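Unit 4: Maintenance cost and the used car buyer
Notes by Juwita Subramaniam

These notes go together with the lecture on running costs. Please read them before the tutorial, and bring your calculator. Gilang Oei will take the tutorial group this time.

4.1 What we mean by maintenance cost

When a person buys a used car, the purchase price is only the first payment. After it come registration, fuel, tyres, servicing and repairs. In this unit we leave out fuel and registration, which we treated in Unit 3, and we look at servicing and repairs only.

Servicing is planned. The owner knows from the logbook when the next one is due, and most workshops will quote a price by telephone. Repairs are not planned. A water pump may last the whole life of the car or it may fail in the first winter. For this reason we put them in separate columns.

4.2 The Druvis case

Our case is a small hatchback, the Druvis, offered by two dealers. Dealer Pillai asks a higher price but includes a service plan. Dealer Famell asks less and includes nothing. The yearly servicing and repair bills of two owners, in dollars, are as follows.

Owner with Pillai plan: 1728
Owner without plan: 1763

The difference is small, and many students conclude that the plan has no value. Please be careful here. The first figure includes the yearly fee of the plan, and the second figure includes one large repair to the gearbox. If this repair is removed, the second owner is clearly ahead. We shall discuss in the tutorial whether it is fair to remove it.

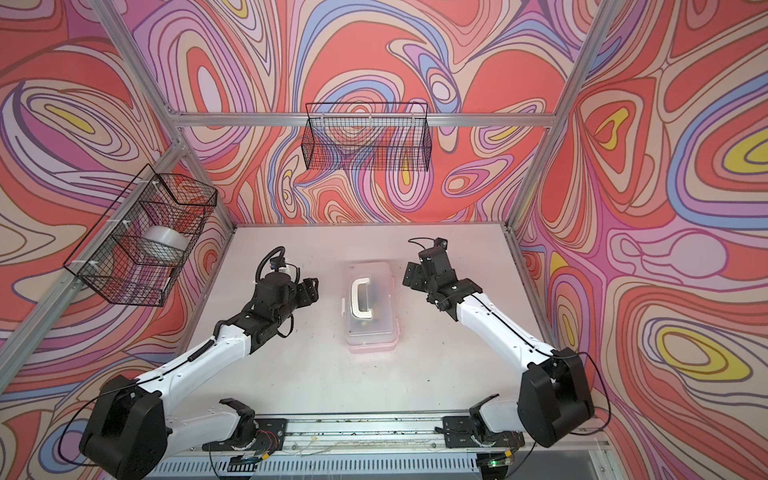

4.3 Wear parts and access

A part is called a wear part if the maker expects it to be replaced during the life of the car. Brake pads, wiper blades, belts and filters belong to this group. Rubber hoses and the outer covering of cables are often forgotten, although they also become old, above all where they bend. The robot arm on the left has a black cable running along its forearm link, and in a car door the wires to the window motor must likewise pass from one moving part to another. When you inspect a used car, open and close each door and try the window in both positions.

Access is the second point. A cheap part in a difficult place makes an expensive job. The Gerkix filter in our parts list costs 40 dollars, but the invoice for fitting it came to 213 dollars in total, and the remainder was labour. Always ask the workshop for the two amounts separately.

4.4 Exercise for the tutorial

Calculate the labour amount in the Gerkix invoice. Then write one paragraph on the Druvis case, in which you say which owner you would prefer to be, and for how many years you intend to keep the car. State your assumptions at the beginning.

Answers are to be handed to Gilang Oei on paper. If you use another car as a comparison, attach a copy of its service schedule.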